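Smudges on a white tablecloth with printed lines, won't come out

Posted in Laundry & Fabric Care

Umesh Rathore
Joined in May, 8 posts

I have a white table covering with thin black grid lines printed on it. I bought it secondhand with no tag, so I don't know what it is made of. My guess is a cotton and polyester mix. It gets used every day for snacks, homework and sorting mail, and it has picked up gray and brown smudges that I would like to get rid of before my in-laws come to stay.

What I have tried so far:

Cold wash with regular liquid detergent, twice. No change that I could see.
Dish soap rubbed in with a finger and left for an hour. It may have helped a little at one end.
Ironing on medium. It looked fine for one evening and then it was wrinkled again.

I am afraid to use bleach because of the black lines. I did that once to a striped pillowcase and the stripes went orange. I also don't want to pay for dry cleaning on something that cost me less than lunch.

Two questions. Is there something stronger that is safe on printed black? And is there a way to keep it flat without ironing it every time?

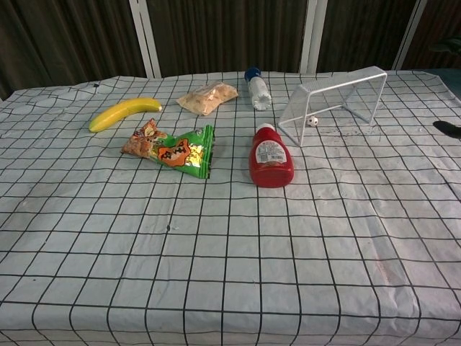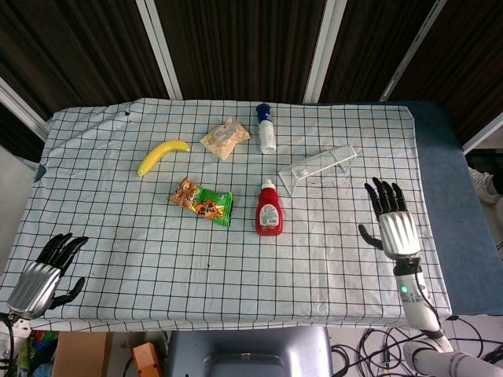 The cloth with the banana and snack bag on it. The marks are faint, and the darker patch is in the second one, toward the right.

My washer is a top loader and the water here is hard, if that matters. I have a tub of Dorkico oxygen powder in the cupboard but have not opened it.

Posted at 9:40 pm

Vojtěch Beneš
284 answers

Use the oxygen powder, but test it first. Mix a quarter teaspoon in a little warm water, put it on one of the printed lines near the hem, wait 15 minutes and press it with a white paper towel. If you see gray or black on the towel, stop there. If the towel stays clean, go ahead.

Then soak the whole thing. Use a bucket or the bathtub, warm water and the dose on the tub. Dissolve the powder fully before the cloth goes in, or you can get pale spots where the grains sit on the print. Leave it for up to eight hours, provided the lines still look solid when you check after the first one. Push it under now and then so that no part dries out over the edge. Rinse, then wash as usual.

You are right to stay away from chlorine bleach. It can take the color out of the print, and if there is any polyester in the cloth it can turn that part yellow.

Hard water does matter. Detergent works less well in it and leaves a gray film that holds on to dirt. Add half a cup of washing soda to the wash, or use a bit more detergent and run a second rinse. You may find that some of the gray is only film.

Don't put it in the dryer until you are happy with it. Heat can set what is left. Brown marks are often old food or tea and they usually respond to a soak. Gray rub marks from pencil or newsprint are harder. For those I use a plain white eraser on the dry cloth before washing, going lightly so the print doesn't lift.

For the wrinkles, take it out of the washer as soon as it stops, shake it hard and hang it over two lines so there is no fold in the middle. Iron it on the back while it is still slightly damp. If you can get a felt table pad to go underneath, it will slide around much less. I have an Urban one that I trimmed with kitchen scissors. Tablecloth weights on the corners also help if it hangs over the sides.

Pukholm
3000+ points

I would just turn it over. If the lines are only printed on one side you get a plain white tablecloth out of it. Or put clear vinyl on top and wipe that. I got mine off the roll at the hardware store and it has lasted years.

Umesh Rathore

Thanks both. The test spot near the hem left nothing on the towel, so it is going in the bathtub tonight. The lines show through on the back, so turning it over won't work for me. I will look at felt pads. Does the rubber-backed kind leave marks on a varnished table?

Vojtěch Beneš

Some do, after a few months in a warm room. Get plain felt.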